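Small pots, the big sort-out
Posted 2024-08-03 by Dela Odoi
Share 18 | 2 comments

Quick post, more words later maybe. We finally did the little plastic containers. Tubes, pill bottles, the stubby ones with lids, everything that's been rattling round in bags since March. Pale wood table, the black rack with the wood shelf across it, done. Well, mostly done. Going in the craft room at Nastivville for beads, buttons, pins, seed if the Nerar people want to share.

Sorting rule was color first and then size. Argued over for a good ten minutes. Size first makes more sense if you're looking for something to fit your buttons, color first looks better on a rack and is quicker to put back. Color won.

Clear pale yellow tube, standing up, open end on top. These are my favorites, you can see what's in them without picking them up.

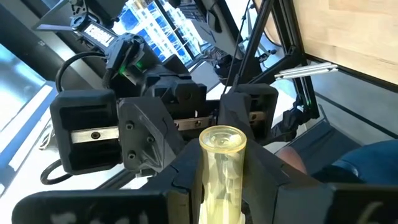 Gifty Tsikata: please dont put pins in the tubes, they all slide to the bottom and you have to tip the lot out to get one. Tubes for knitting needles and crochet hooks, pins in something wide and shallow. Also are we keeping lids on or lids separate? Last time they were separate and I never found a match for anything.
Like 2

Ok so, pins not in tubes. Noted. Lids ON, always, even if the pot has nothing in it. If a lid doesn't fit anything, it goes in the bag under the sink and Comfort gets it for paint.

White ones next, these were the pain. Everyone's white is a bit different. Some see-through, some solid, ridges on some of them. I wanted two groups and gave up, they're all just "white" now.
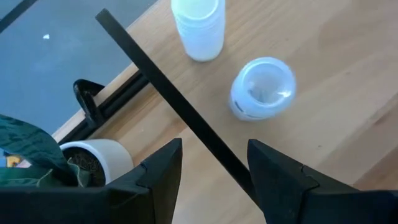 Same with anything that has a wide mouth, it goes with the whites if it's whiteish and I don't want letters about it. Glue and glitter do best in the wide ones, you can get a spoon in. Labels come off with cooking oil, leave it 30 minutes and then rub with a cloth. Not a scourer, it scratches and then they look dirty forever. The Cerkov labels need doing twice.

Midway, some on the rack already and some on the table: 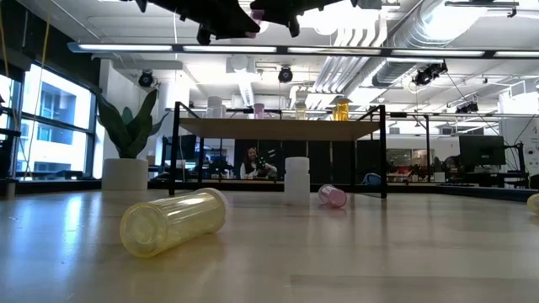
Yellow on its side, white bottle upright, small pink one tipped over next to it. More along the top of the rack behind.

Knut wants the top rail for the stuff used most and I think he's right. Lighter pots up there, beads and snaps. Heavy things on the table or the shelf board, please, after what happened with the washers.

Pill bottles. Orange with white caps, plus a pale yellow and a pinky purple that I'd like to see more of. If yours still has a name on it take it off at home before you bring it, we are not peeling those for you. 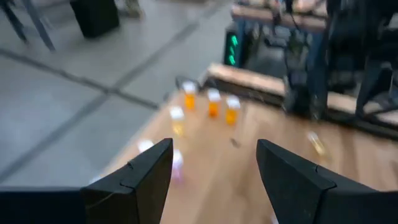 Small seeds are what I'd use them for, one kind to a bottle, masking tape round the middle with the name and year. Write on the tape before you stick it, so much easeir. Kwadwo has the good pen.

Still short of anything pink. Bring them clean with the lid on, box is inside the door, room is open til 45 past on craft nights. More pics when the labels are on.

Share 18 | Save 2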